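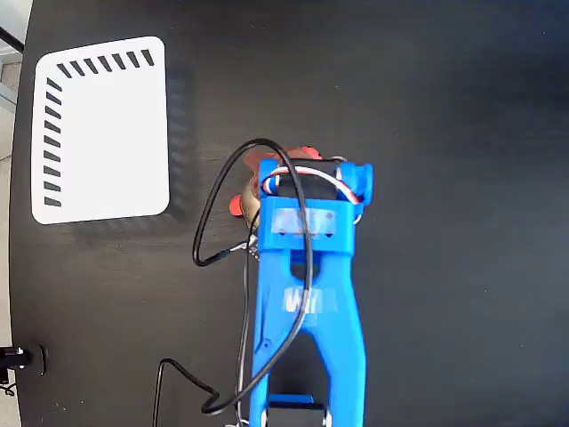
Squeezy, silly and slightly too many: a chat with Li-hua Wu

13 Mar 2021

I went round to see Li-hua Wu expecting a shelf. Maybe two shelves. I'd been told by a friend of a friend that she kept "a few of those squeezy giveaway things", the sort you get handed at open days and careers fairs and then find at the bottom of a bag in the autumn, and I thought we'd have a nice half hour and a cup of tea. I was there until it got dark, and I went home with a duck.

Li-hua has 413 of them. She knows the number because she keeps a list in a ruled notebook with one line for each toy, and she started the notebook again from scratch after spilling soup on the first one. "The old list was rubbish anyway," she told me. "It said things like 'bear, small'. I had nine small bears. What use is that?"

She didn't set out to collect anything. Her first was a squashy lemon from a dentist's stall at a town fair, which she kept in her coat pocket for a winter of long bus rides to work. Then her cousin Tien-fu Leung heard she liked them and posted her a whole carton he'd picked up in a clearance lot, and that was rather that. "He thought he was being funny," she said. "I rang him up and asked if there were any more."

What counts and what doesn't

I asked what the rules were, because collectors always have rules (I collect jugs, I'm not judging). Li-hua's are quite loose. It has to be something you'd squeeze, it has to fit in one hand, and she prefers it to have been given away at some point in its life. Shop-bought ones are allowed if they're odd enough. Plain round balls she isn't bothered about.

"I like it when someone's had to make a decision," she said. "You've got an animal and you've got a ball, and somebody in an office has said, let's do both. I love that person. I'd like to meet that person."

Pigs are her favourites at the moment. There's a football pig she's particularly soft on, with a gold body marked out in panels like a proper match ball, and bright pink bits sticking out of it, snout included. It has MARYLAND DAY printed on it in small black capitals next to a logo. She's never been to Maryland. It came in a mixed bag from Corinne Gallagher, who runs the swap table at Wovis, the second-hand toy shop near the station.

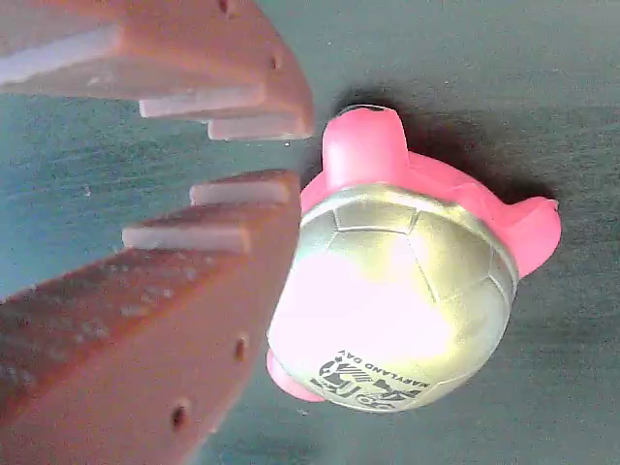

"Corinne puts the printed ones by for me," Li-hua said. "Everybody else wants them blank, or they want the name of their own college. I want somebody else's day out. I've no idea what they did on it! I like to think there was a band."

I said surely she could look it up in two minutes. She could, she agreed, and she wasn't going to. She'd looked one up years ago, a rather handsome squashy lorry, and it had been from a conference about invoices, and she'd never felt the same about the lorry.

The pig took a while to file, as well. Sport or farmyard? She has a box for each. In the end it went in farmyard on the strength of the snout, with a note in the sport column, and I'm told her friend Chia-jung Yip still thinks this was the wrong call.

Looking them over

We talked quite a lot about the table, which I hadn't expected to find interesting and did. It has a matt black top with a rounded border, and Li-hua likes to see toys on it before they're given a line in the notebook. She used to use the kitchen worktop, which is a speckled beige, and she'd get things wrong. She wrote down a cream-coloured sheep as having no ears.

"On black you see the edges," she said. "You see if a seam's starting to go. With the shiny ones you get a bit of glare, so you turn them, and you turn them again, and then you've been at it for ten minutes and your tea's cold."

The black does show every smudge. She wipes it with Mistix, which her mother always used, and then a dry cloth, and it smudges again more or less straight away. She's given up minding.

There's a white card she likes for the table too, with rounded corners and a run of little slanting black dashes along two of its edges. A toy goes on the card if she wants a better look at its colour. The silver ones are awful for this, she says. They pick up whatever's near them, and you'd swear they were gold until you put them on something white. She has a silver one with round red knobs that she's entered under two different colours on two different occasions, crossed both out, and finally put down as "silver-ish, red bits".

I had a go with a few of the spares, under supervision. You hold them up to the window first, then put them down and look from directly overhead, then from the side. The overhead look is the one that catches people out. A pig from above, nose to the ceiling, is mostly ball.

How she keeps them

The boxes live under the spare bed. They're shallow ones, one layer deep, after a bad experience with stacking. "I had a frog go flat," she said, and we both went quiet for a second.

She lines them with plain paper and swaps it every May. Dust is the other nuisance, and she goes round the creases with a soft paintbrush. She won't wash anything with printing on it. She did it once, to a very nice squashy telephone from a firm called Nidine, and the name came off in the bowl.

I asked what she'd spent on all of it. Hardly anything, was the answer, apart from postage and one silly evening with an online auction. Her neighbour Tsung-han Kong has offered to build her a proper cabinet with glass doors, and she's thinking about it, though she isn't sure she wants them all staring at her while she has her breakfast.

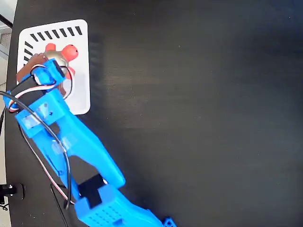
If you've got some in a drawer

Li-hua is happy to swap, and she's very fair about it. She'll take most things, but she's really after vegetables (she has hardly any, and no leeks), anything with wheels, and any animal crossed with a ball. Printing is a plus. A chewed ear is fine if you say so first.

Leave them with Corinne at Wovis in an envelope with your name on, and say what you'd like back. She has plenty of ducks. I can recommend the ducks.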